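Cluresham Allotment and Garden Association
Minutes of the general meeting held 06/11/2024 in the Flunden Road hall

Present: 20 members. Apologies received from three plot holders. The chair opened the meeting at 7:05 p.m.

1. Minutes of the May meeting
Approved with one correction. The water charge in item 4 should read per plot, not per household.

2. Water supply
The leak by the lower gate was repaired in August. The secretary has asked the supplier for a refund on the summer bill and has had no reply yet. Mains water will be shut off for the winter once the first hard frost is forecast. Members should empty their own hoses and leave the standpipe taps open.

A member asked if a second tank could go in at the top end. The chair said the cost would be some $4000 with the concrete base, and the association can't cover it this year. To be looked at again with the spring budget.

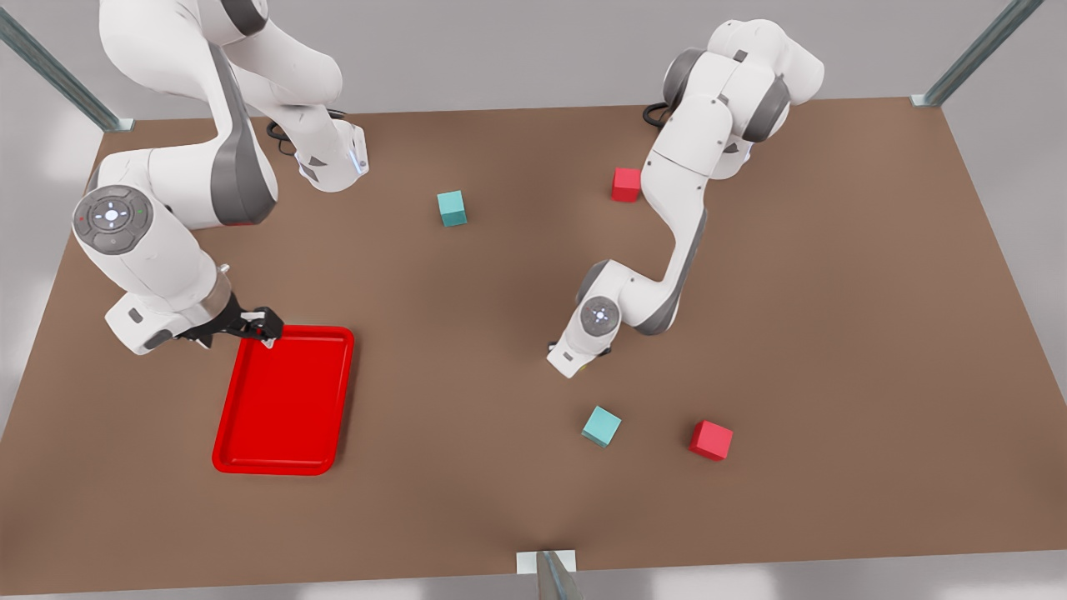
3. Plot rents
Rent stays at $40 for a full plot and $20 for a half. Payment is due by the end of January. Two plots have gone unpaid since last year and letters have been sent. If there is no answer in four weeks the plots go to the waiting list.

4. Seed order
The group order with Rondus came to $432, a little less than last year. Onion sets and seed potatoes are not included and will be ordered separately in the new year. The Ñahui beans did well on the upper plots and poorly near the stream, where slugs took most of the young plants. Members who saved seed are asked to bring some to the swap – labeled, please, with the year.

5. Paths and hedges
The main path is still too narrow for a wheelbarrow between plots 11 and 14. Plot holders on both sides agreed to move their edging back. The hedge along the road will be cut in February before the birds start nesting.

There was a long discussion about bonfires. Agreed: no fires before dusk, none when the wind is toward the houses, and no painted or treated wood at any time. The notice on the gate will be changed to match.
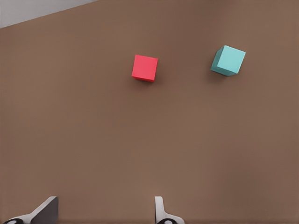
6. Manure delivery
The farm can bring one load before the end of the month – the track is too soft after that. It will be tipped beside the compost bays. Three barrows per plot until everyone has had a share.

7. Any other business
The lock on the shed is stiff and needs oil. The strimmer is back from repair. A garden fork with a green handle was left by the lower gate and is now in the shed.

The meeting closed at 8:40 p.m. The next meeting will be in the same hall, date to be posted on the gate.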